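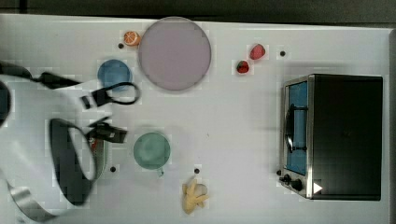 Still not sold on toy kitchens. The Skorora set was $100 and my sister Anneliese swears kids "learn to cook" from it. From a toy strawberry? Sure.

The listing says the food is to scale. Then explain an orange half next to a toaster oven that could pass for real, and bananas shorter than my thumb.

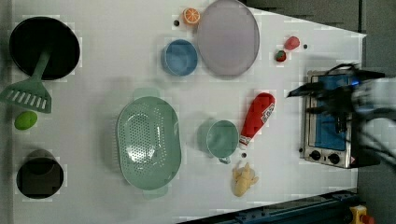
And who needs a colander at age four? There's no pasta. There's ketchup, though, so I guess dinner is ketchup on a lime.

More than 12 reviews call it "heirloom quality." Ask me again in June. I give the spatula 2 weeks before it's under the couch.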